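Sorting Blocks on a Shared Table: Project Report
Teresa Mendes
3 min read

Our task in this project was to study how the arrangement of a work table changes the time a person needs to sort small blocks by color. 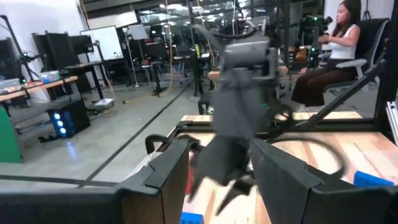

We chose blocks because they are cheap and everybody understands the task without long instruction. The table has a light wooden top, and blue is easy to see on it. With the paler pieces we had more difficulty in the evening, when the light in the lab became weak.

In total we made 400 trials between December and 21st March. From these, 379 were accepted. The others were removed from the results, mostly for the reason that a block fell on the floor and the time was not valid anymore.

Each session had 40 trials with a pause of 15 minutes in the middle. In the first sessions we did not make this pause, and the participants complained of tired shoulders — this was our mistake in the planning.

The best times came when the blocks started close to the front edge. When they started at the side, participants often corrected their first grasp. We did not test round objects, and I would like to do it in the next semester.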